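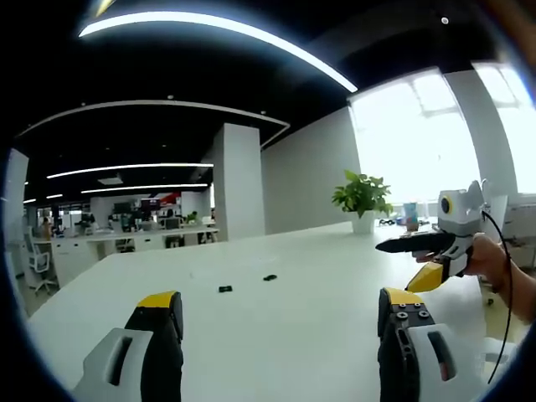 Does a supplier's zero-deforestation pledge cover the smallholders it buys from through middlemen?

Only if the pledge text says "direct and indirect" sourcing, and most of the ones I've read stop at the direct suppliers. Check the definitions page at the back, not the headline.

Posted by mill_gate_mpho, 2021-03-21

Putting that at the top as it's what people keep asking me in DMs. Longer version: I buy palm oil for a small soap maker. We take from Prundico, they take from three mills, the mills take from whoever turns up with a truck. Prundico's policy is fine on paper. Cutoff date, no peat, grievance process, all of it. But the traceability goes to the mill and then stops dead. Anyone got further than that with a mid size trader? We are tiny, so no leverage to speak of.

- Mpho Ntuli

chingwen_lo
Got to plantation level with a different trader. Took 2 years. They had the estate maps all along, just wouldn't send them until a bigger customer asked. Smallholders still a blank. We piggybacked on the bigger customer's request, would do that again.

shireen.n
Depends what you want it for. If its for a claim on the label, mill level isn't enough, don't print anything. If its for your own risk check, mill list plus a satellite alert layer gets you a decent way. Draw a circle round each mill, see what's being cleared.

mill_gate_mpho
What radius?

shireen.n
We use 40 km. Fruit has to get to the mill quick or it spoils so trucks don't go much further. Roads matter tho. One of ours has a river on the east side and no bridge, so half the circle means nothing.

old_growth_ndlovu
Going to disagree with the whole approach. Circles round mills just makes buyers drop mills. Mill loses the customer, sells to someone who doesn't ask, forest still goes. Seen it happen in the Branari district, two buyers walked in the same season and the clearing carried on the next year exactly as before. Stay in and pay for the mapping.

chingwen_lo
Pay with what? He said they're tiny.

old_growth_ndlovu
Pool it. Landscape programs exist for this. Pichon has one, small buyers pay in by volume.

shireen.n
Pichon's report last year was mostly photos of workshops. Number of farmers trained, number of hectares "engaged". Engaged is not a thing. Where's the forest cover figure

old_growth_ndlovu
Fair on the report. Not fair on the work. They mapped 96 farms in the first round and the farmers kept copies of their own maps, that part I rate. Cover figures take longer than a year to mean anything, cloud alone kills half your images in the wet season.

naledi_a
Field side here, I do the mapping in a program like that (not Pichon). Few things buyers get wrong:

Farmers don't refuse mapping because they've cleared forest. Mostly they refuse as the last lot who came with a GPS was from the land office.

Middlemen aren't the enemy. They lend money for fertilizer and school fees. Cut them out and you'd better have a replacement for the loan. Best results we had was getting the middleman to keep the list. He knows every farm anyway.

And please stop sending 20 page questionnaires in English. Sorry. Long day.

- Naledi Adams

mill_gate_mpho
This is really useful thank you. So would you trust a list kept by the middleman? Isn't he going to leave off the bad ones

naledi_a
Some do. We spot check. Compare volume sold against farm area, if a farmer with a small plot is selling double what it can grow then fruit is coming in from somewhere else. Catches most of it.

shireen.n
^ this. yield check is the cheapest test going and hardly any traders run it. Ask Prundico if they do. Their answer will tell you plenty

chingwen_lo
Also ask for it in writing. I had a lovely phone call with a sustainabilty manager once and then she left.

mill_gate_mpho
Ok drafting an email now. Asking for: mill list w/ coordinates, share of volume from smallholders per mill, whether the yield check is done, who holds the farmer lists. Too much?

old_growth_ndlovu
Add what they pay for. Asking for data with no mention of who covers the cost is how it all ends up landing on the farmer.

shireen.n
Don't add that. First email short. You'll get nothing back if it looks like a negotiation.

old_growth_ndlovu
It IS a negotiation. That's my point. But ok, his email.

naledi_a
With Siyabonga on this one, put the cost in. One line.

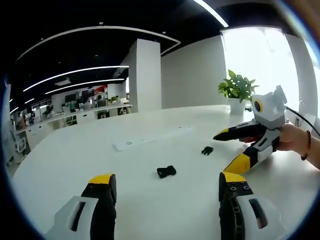 Update from Mpho: reply from Prundico

mill_gate_mpho
Put the cost line in, sorry Shireen. Got an answer faster than expected. Mill list yes, coordinates yes. Smallholder share for two mills, third one "in progress". Yield check no, but they say there's a pilot starting in December with Nesivton doing the software. Farmer lists held by the mills, not shared. No comment on cost.

shireen.n
Better than I thought. Third mill is your problem, start your circle there.

chingwen_lo
Nesivton is ok for storing data. Doesn't find anything by itself, someone still has to go look. Ask who goes.

old_growth_ndlovu
No comment on cost = farmers pay. Push again. And don't drop the third mill over it.

mill_gate_mpho
Not dropping anyone yet. Will ask who goes and who pays, same email. Back when I hear.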